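May 22, 2023
By Intan Govindasamy

Reusable bottles: one I'd keep, and the claims I wouldn't

I have owned insulated bottles since 2015, and I have heard every promise the packaging can make. Cold all day. Hot all night. Never leaks, never sweats, never smells. When Grillcombe redid its drinkware shelf in April, four of the new ones were stamped "lifetime," and I asked the clerk whose lifetime that was. She said she'd check. I am still waiting.

So I'm wary of this whole category. A bottle is a container with a hole in it. The Leltport costs twice what my old one did, and as far as I can tell the extra money went into the box, which had a magnetic flap and a little card about my hydration journey. The Cistach holds around 600 milliliters and comes with a brush that doesn't reach the bottom. I wrote to them about the brush and got a coupon for another brush.

What I care about is dull stuff. Can I get ice in without a hammer? Does the neck trap old tea? Will the finish look filthy in two weeks? Pale bottles worry me most on that last point -- every bag I own is dark inside, and it rubs off on everything.

I also don't trust photos where the lid is on. The lid is the part they spend money styling, and the threads are the part you'll be scrubbing with a toothbrush on a Sunday night. Show me the threads. 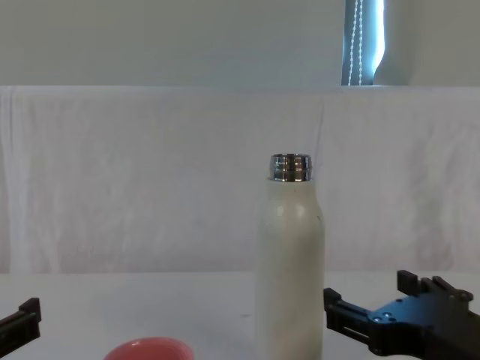 OPEN NECKS

Off-white and matte, with rounded shoulders running up to a short neck. The lid is off, so there's the metal threading in full view, all those shiny ridges. Handsome, sure. I look at grooves like that and see places for coffee to hide. There's a faint dark speck on the shoulder too, and on a finish this pale my eye goes straight to it. I'd still take it over the Leltport.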